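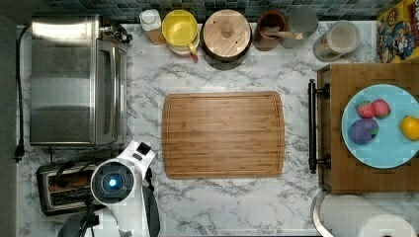
Re: Dornton water bills

Brodie Trevaskis wrote:
> Has anyone on Kinness Road had the new bill yet? Mine is $147 and
> the last one was $96 less. I haven't changed anything. Is it the
> rate or is it me?

Brodie,

Ours came in December and it was up too, but only by $25. That part is the new base charge, which everyone pays. The rest of yours sounds like usage.

Check whether the reading was estimated. There is a small E next to the number if so. Ours said 1096 when the meter in the yard said 449, and they fixed it after one phone call. Have the account number ready and read them the black digits only, leave off the red ones.

If it isn't an estimate, turn everything off for an hour and see if the dial moves. We had a toilet valve leak at the Doolan Street house for most of a summer and never heard it.

Tegan Lowther

Recent messages
Clullico bridge closure
Leaf pickup dates
Re: Lost gray cat, Doolan Street
Snow parking rules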